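Sorting and Storage of Small Items and Garments in a Shared Workroom
Project report, second-year course in Facility Organization
Submitted Fri 30 January

1. Background

The course assignment asked each student to select one shared room, record how objects are stored in it, and propose a storage layout that can be kept up by the people who use it. The room selected for this report is the ground-floor workroom of the Wollville building. It is used for several purposes during the week and has no fixed owner. Supervision was by Sanne Meijer, who also approved the change of scope described in section 3.

The room has three storage types: open baskets on a table, tiered metal shelving, and a freestanding clothing rack. The original plan covered the shelving only. The baskets and the rack were added after the first visit, when most of the misplaced objects were found to be small items and clothes.

2. Definitions

Small item: any object that can be lifted with one hand and fits inside a basket with its long side flat on the basket floor.

Garment: any item of clothing stored on the rack, with or without a hanger.

Fixed place: a container, shelf or rack section assigned to one category and marked as such.

Loose place: a container or surface used for storage with no assigned category.

Retrieval: the time from naming an object to having it in hand. Objects not found within two minutes were recorded as not found and left out of the averages.

3. Scope and limits

The budget for materials was set at 1,000 in course credits, to be spent through the school's supplier, Van Dijk. Work on the walls and floor was excluded. The shelving equipment is wired and was left in place. Moving it would have required a separate permit, and the permit round closes before the course does.

The scope was changed once. The first version treated the table as a work surface and excluded anything on it. That was incorrect for this room, where the baskets stay on the table between sessions.

4. Condition at the start 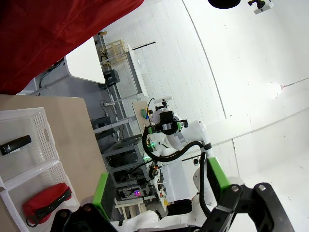
The table baskets were classed as loose places. Neither had a category, and users gave different answers when asked what belonged in them. Two users treated them as a lost-and-found. Another treated them as a holding point for items on the way to the shelving. Both uses can work, but they cannot share a container, as an item waiting to be shelved is then indistinguishable from an item waiting to be claimed.

The shelving was in better order. Equipment stayed where it was because it was connected. The difficulty there was cable routing, which is outside the scope and is listed under further work.

The rack had no order by type, size or color. Users returned garments to the nearest gap. As the rack filled, the nearest gap became harder to find and garments were laid over others.

5. Method

Retrieval was tested in two rounds. Round one used the room as found. Round two used the room after the changes in section 7. The same object list was used in both rounds, and the person retrieving did not see the list beforehand.

Each round also included a return test. The person was handed the object and asked to put it away without instruction. A return was scored as correct if the object went to its fixed place, and as neutral if no fixed place existed. In round one nearly all returns of small items were neutral, so the return score for that round says little.

A total of 372 retrievals were logged over both rounds. Entries were made by hand on a printed sheet and copied to a spreadsheet in Mundex format at the end of each day. Eleven sheets had to be copied twice due to a column error. The second copy was used.

6. Results by storage type

6.1 Baskets

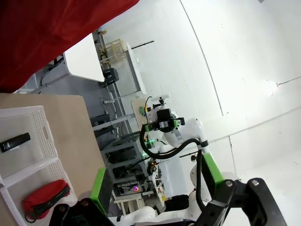

Retrieval from the baskets was fast in both rounds. An open container on a table at hip height requires no door, lid or drawer, and the contents are seen from above. Low fill also helped. With one black object lying diagonally across the floor of one basket and a red zippered pouch in the other, a person looking down needs no search at all. The cost is space: a basket in this state takes up the same area of tabletop as a full one. The perforated walls are of limited use for finding things, as the holes show that something is inside but seldom what it is.

Pouches are a separate case. A closed pouch is a container inside a container, and its contents are hidden until it is opened. In round one, items inside pouches took longer to find than items lying in the open. A tag on the outside removed most of the difference. Tags were tied to the zipper pull where there was no loop.

The cutout handles were rated as useful by all users who carried a basket during the test. Carrying was done with one basket at a time.

6.2 Shelving

Retrieval from the shelving was slower on the lower tiers, where the person has to bend. No object on the list was stored behind wired equipment, so reach was not tested. Shelving results changed little between rounds and are not discussed further.

6.3 Clothing rack

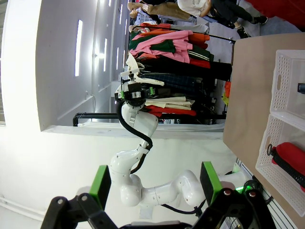 The rack gave the longest retrieval times in round one. Three causes were noted: density, mixed types, and garments without a free edge to pull. Color was expected to offset the lack of order. It did so only in part. A strong color such as the pink or the orange can be picked out along a densely packed rack, and the navy plaid is identified by its pattern, but cream and beige layers next to each other read as one block. Users asked for a light-colored garment touched more pieces before reaching the right one, and in several trials pulled out a neighbor first.

Density had a second effect on returns. A hanger could be removed from a full section with one hand, but putting it back required one hand to hold the gap open and the other to place the hanger. Users carrying something else tended to lay the garment on top.

7. Changes made

Each table basket was given one category. The first is for items to be shelved and is emptied at the end of the day. The second is for unclaimed items and is emptied on the last working day of the month. Labels were placed on the short side, facing the person at the table.

Pouches were tagged with a written list of contents.

The rack was divided into sections by garment type using card dividers ordered under item code 871. Within a section, light colors were alternated with dark ones. This breaks the usual rule of grading by color, but it gives each light garment a dark neighbor and a visible edge. A hand's width was left free at the end of every section for returns.

8. Discussion

Round two times were shorter for the rack and for tagged pouches, and unchanged for open items in baskets. The effect of alternating colors cannot be separated from the effect of lower density, as both changes were made on the same day. A third round with only one of the two would be needed.

The result for the unclaimed basket is provisional. One month-end had passed when this report was written, and the basket was emptied two days late.

A comparison was made with the Fleltcombe report from the previous year, which used closed boxes for small items. Closed boxes kept surfaces clearer but were opened and searched in sequence. For a room with many occasional users, open baskets with one category each are preferred here.

9. Further work

Cable routing on the shelving, including labels at both ends.
A third retrieval round on the rack, planned for April.
A test of shallower baskets, to see whether less depth reduces stacking of unrelated items.
Replacement of card dividers with a stiffer type. Two had bent by the end of round two.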